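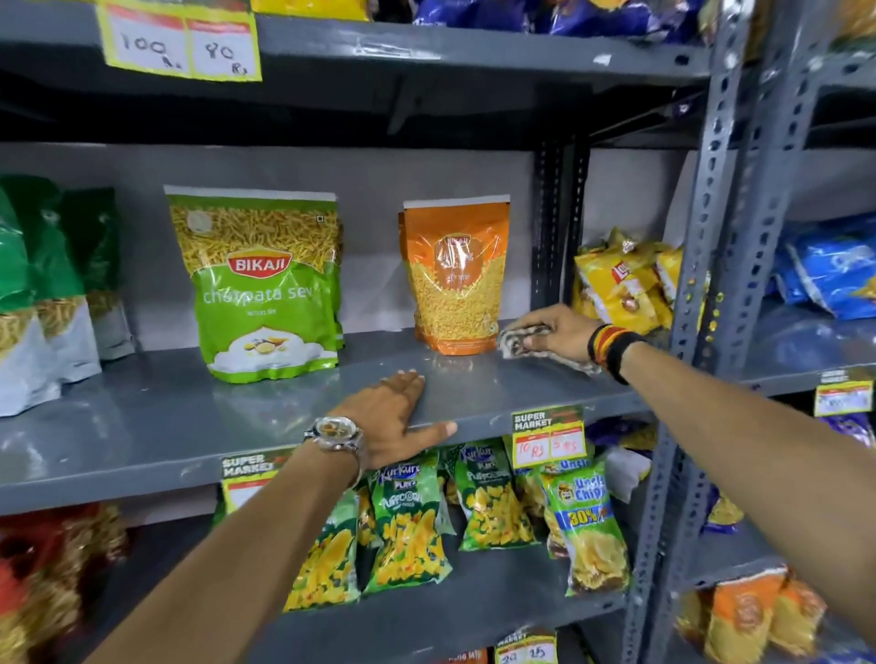
Snack shelf with a pouch of Bikaji Chatpata Sev

The Case for the Small Neighborhood Grocery

The town council of Vurnitz will shortly decide whether ground-floor retail units on Praslow Street may be converted to housing without a hearing. The present rule, which requires a hearing for any unit below a set floor area, has been in force for 30 years. It is my view that the rule should be kept, and I set out my reasons below in greater length than the public comment form allows.

The proposal rests on a survey of vacant units. It found that a large share of small shops in the district stood empty for part of last year, and it concluded that demand for such premises has ended. The survey was carried out in July. Several owners on Praslow Street close for most of that month, and have done so for as long as I have lived here. A shop with its shutters down for a family visit abroad was entered in the same column as a shop with no tenant at all. The survey should be repeated in another season before any rule is changed on the strength of it.

There is also the matter of distance. The nearest supermarket is the Astov store beyond the rail line. It is well run and its prices are fair. It is reached by one bus, which does not operate on Sundays, or by a footbridge with two flights of steps. Residents who drive will not notice the loss of a corner grocery. Those who do not drive will notice it within a day.

Shagufta Qureshi, who lived for many years above the Badawi grocery, wrote to the council in support of the present rule. Her letter is in the public file and I recommend it. She makes a point that I had not considered, namely that small grocers extend credit in ways that no large store does. A customer who is short of money on a Thursday may take bread and lentils and settle the account the following week. This arrangement does not appear in any retail statistic. She also objects to the word "convenience" in the council's papers, on the grounds that many households buy all of their food in this way.

I do not claim that every small shop deserves protection. Some are poorly kept, and some charge a good deal more than they should for milk. The rent on a small unit has risen to the point where an owner may reasonably prefer a residential tenant, and the town does need homes. The upper floors on the east side of Praslow Street have been empty far longer than the shops beneath them. The council could begin there.

A petition in favor of keeping the hearing requirement has gathered 1,002 signatures. It must reach 3,000 to be debated in full session. Paper copies are available at the library desk and at the post office counter, and signatures must be accompanied by a street address within the district. The petition closes on 10th March. Comments on the proposal itself may be sent to the planning office under reference 233, and late comments will not be read.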